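5. Primeiro turno com a célula de arrumação

Se chegou até aqui, já tem a bancada montada e a Jornia instalada no computador do posto. Agora vem a parte de que eu gosto: pôr o braço a arrumar bebidas no cesto, que era o que nós fazíamos à mão em Prerumside, 228 vezes por turno (sim, contei, e as minhas costas também!).
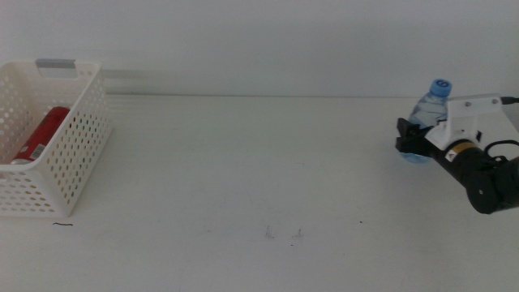
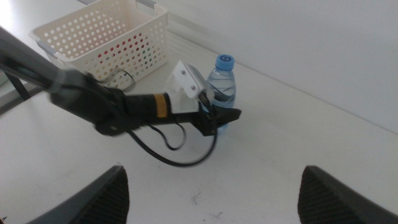
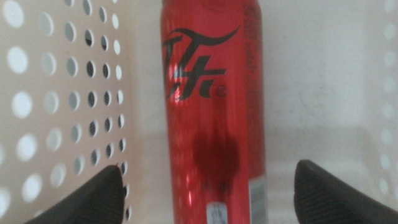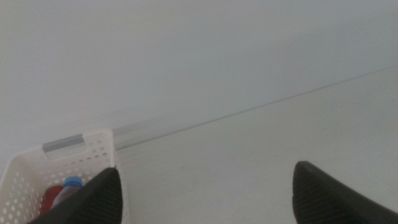 Garrafa, lata e cesto branco na bancada.

5.1 Antes de ligar

1. Limpe o tampo com um pano seco. Riscos antigos não fazem mal, migalhas e pingos fazem.
2. Encoste o cesto ao batente e confirme que não abana.
3. Veja se os cabos do punho têm folga. Eu rodo a junta devagar com a mão, com tudo desligado, e fico a olhar para os cabos até ao fim do curso.

5.2 Arranque

4. Ligue a fonte Bundgaard e espere pela luz fixa.
5. Na Jornia, abra o perfil "Cesto" e ponha a velocidade a 80. Já experimentei 113 e não recomendo na primeira semana.
6. Faça 2 ciclos sem objetos. Só depois ponha a primeira garrafa.
7. Carregue em Iniciar e fique por perto, com a mão livre para o botão de paragem.

CUIDADO: não meta a mão no cesto com o programa a correr, nem para endireitar uma lata. Pare, endireite, retome.

Nota: se a pinça apertar demais, baixe a força um ponto de cada vez. As garrafas de plástico queixam-se logo, ouve-se o estalinho.

5.3 O que muda para quem cá trabalha

Quando a Stutport nos trouxe a célula, em setembro, eu achei que ia passar o dia de braços cruzados. Nada disso! Passei a preparar cestos, a tratar das paragens e a separar o que vem amolgado, e sento-me bastante mais do que antes (os joelhos agradecem). Combine com a equipa quem fica no posto em cada turno e escreva-o no quadro. Na mudança de turno, quem sai faz isto:

8. Carregue em Pausa e espere que o braço volte ao repouso.
9. Anote no caderno as paragens e o objeto que as causou.
10. Mostre a última paragem a quem entra, de viva voz, e entregue a chave do posto.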